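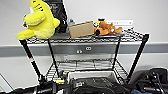 Unit 4: Recording Demonstrations by Remote Control

Course Home | Schedule | Handouts | Lab Booking | Contact

Instructor: Severyn Vasylenko
Laboratory supervisor: Zoriana Boiko

4.1 Purpose of the unit

Students will learn to operate a two-armed robot remotely and to record demonstrations from which a control policy can be trained. The working example is a shelf task: an object is taken from a wire shelving unit and placed in a bin. Familiarity with Unit 3 (joint limits and emergency stop) is assumed.

4.2 Terms

Operator: the person who controls the arms during a recording.
Episode: one complete attempt at the task, from the start pose to the return to that pose.
Kinesthetic teaching: demonstration in which the operator moves the arm directly by hand. It is covered in the second half of the unit and is not permitted on the shelf task.

4.3 Choice of objects

Soft toys and a plain cardboard box present different problems to the gripper. A plush toy gives way under pressure and may be held from many directions. Its limbs can hang over the front of a shelf, and the operator must decide whether to grasp the body or a limb. Grasp the body unless the assignment sheet says otherwise. A box lying flat offers few good grasps and will slide if it is pushed before the fingers close.

Wire shelving requires additional care. Fingertips can enter the gaps between wires, and the posts limit the approach from either side. Bring the gripper in from the front, above the level of the shelf, and lower it slowly.

4.4 Procedure

1. Confirm that the emergency stop is within reach of the second student.
2. Move both arms to the start pose.
3. Check the head camera view. The target object and the bin must both be visible.
4. Begin recording and wait one full second before moving.
5. Complete the task at a steady pace. Do not pause to correct small errors of position.
6. Return to the start pose and stop recording.
7. Mark the episode as success, failure, or discard.

Failed episodes are kept. Discard is reserved for equipment faults and interruptions.

4.5 Assignment

Each pair will submit 25 episodes marked as success, with all failures recorded along the way. Files are to be uploaded to the Fallo server in the Unit 4 folder. Include a one-page statement on how the position of the arm not in use affected the camera view.

Reading: course packet, pages 189 to 200.

Shares: 6 | Comments: 2

Moltudden Robotics Teaching Laboratory | Handout revised 2022-09-14 | Back to top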